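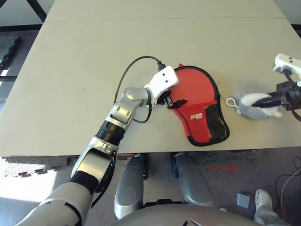
Padument Double Second Steelpans
Made by Jerberg

If you have ever stood near the front of a steel band and felt the middle of the harmony go right through your chest, you were probably listening to the double seconds. They sit between the tenor pan and the lower voices, and they get some of the best jobs in the band: strummed chords, a counter-melody under the verse, and now and then the tune itself. The Padument is our favorite set in the shop by a wide margin, and it has been the first one people walk over to ever since it came in.

A double second is 2 pans played as one instrument, with the notes shared between them. It looks confusing for the first week or so (where did my E flat go?) and then your hands start to find the patterns. Major chords make neat little shapes across the pair, and once you know one shape you can move it around. Guitar and piano players tend to take to it quickly.

The sound

Warm, round, and a bit darker than you might expect. The low notes bloom slowly and hang around, so a soft roll on a big open chord is just lovely - try it in a room with a wooden floor! Up top the notes stay clear without that pinched edge some sets get when you lean on them. We have had ours out for calypso, for old jazz ballads, and for one very long evening of lullabies, and the ballads won.

Play it hard and it does bite. For a road march tempo with a full rhythm section you will want firmer mallets than the ones that come with it.

Choosing a finish

The Padument comes in chrome or in a satin powder coat. Chrome is a touch brighter and shows every fingerprint. The satin finish is easier to live with, and to our ears it softens the attack slightly, though two of us in the shop still argue over that. Both are tuned and blended by hand before they leave the Jerberg workshop, and then we check them again here.
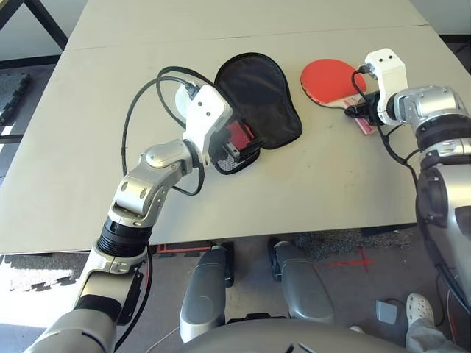 What comes with it

2 pans, matched and tuned together
2 folding stands with height adjustment
One pair of rubber-tipped mallets
2 padded cases with shoulder straps
Note chart

Stands and height

Set the stands so your forearms are close to level when the mallets touch the notes. Most people start too high and wonder why their shoulders ache. Angle the pans in toward each other a little so that you can reach the far notes without twisting. The Flostar clip-on wheels fit these stands if you play parades, sold separately.

Care

Wipe the playing surface with a soft dry cloth after you play. Keep the set out of direct sun and never stack anything inside the bowls. A new set settles during its first few months of regular playing, and we suggest a touch-up tuning after that. We can book you in with our tuner, or you can use anyone you trust.

Price and ordering

Satin finish, full set: $775 deposit, balance on collection
Order code: Pacheco 366

Call ahead if you want to try a set in the back room. Bring your own mallets if you have a pair you love, and stay as long as you like.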